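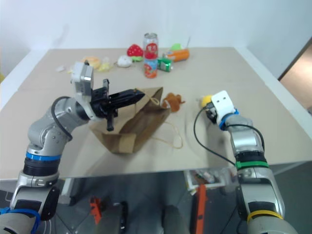 Attachment 1: bag pick station, view over the table, left gripper at the paper bag handle

Ticket 488 — Drudirik two-arm kit, evaluation unit
Product: Drudirik, supplied by Tronstead
Opened by: Wing-sze Hsu, Finel
Assigned to: Elin Pugh, Tronstead support
Opened: 9 February 2023
Status: waiting on customer

Problem
Left gripper reports "grasp complete" on the twisted handle of a kraft paper bag when the handle is not between the fingers. The arm then runs the lift and the bag stays on the table. Cans and plush toys pick fine with the same gripper. The right arm was not used for the bag task.

Steps to repeat
Lay the bag on its side with a handle loose on the table. Run the bag task from the default start pose. Fault shows on some runs and not others.

Log

Hsu: Ran 219 cycles with default settings. 123 ended in a false grasp. Restarting the controller made no difference.

Pugh: Please send the grip force setting and the closed width from the last finger calibration. Was calibration done with the fingers the kit shipped with?

Hsu: Force is at the default, 600 on the kit's scale. Oi-ling Wu swapped the fingers for the narrow tapered ones from the accessory box and did not recalibrate after. Didn't know we had to.

Pugh: You do. The controller still has the closed position of the old fingers, so it can stop short and call that an object. A can is wide enough to hide the error. A paper handle is not. Run finger calibration on the left arm with nothing in the gripper, then save and power cycle. Leave the force alone for now.

Hsu: Calibrated. Short test looks better, but I still got a false grasp with the handle flat on the table.

Pugh: Update the controller and turn on the width check in the grasp menu. It's off by default — the manual should say so and doesn't. I've passed that to Fung-ping Kan, who handles the manual.

Hsu: Will update and repeat the full run. We decide on the purchase in April and I need this closed before then.

Next action: customer to send results and the controller log from the full run.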